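Still chewing on the Jamerar print ads

Kristine Aquino sent me the whole campaign last night, 16 pages, and I went thru it twice. Good headlines. Terrible logo placement. The Ignacio typeface again — why is everyone using it??

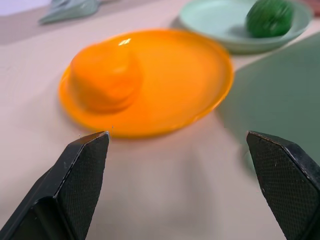

Orange on orange.

Anyway. Best spread is the one with 203 words of copy and no product. Long copy! In a magazine! Havent seen that since the old Enura stuff.

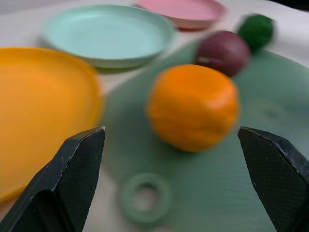

Orange again, green mat

Page 9 I'd cut. Reads like the client wrote it.

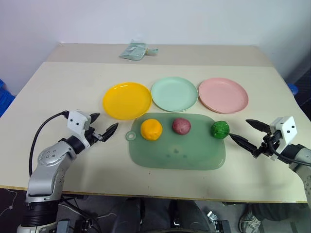 Next up: Zundineck

Their August posters, finally. Got 2 of them on my desk, more when I have a minute.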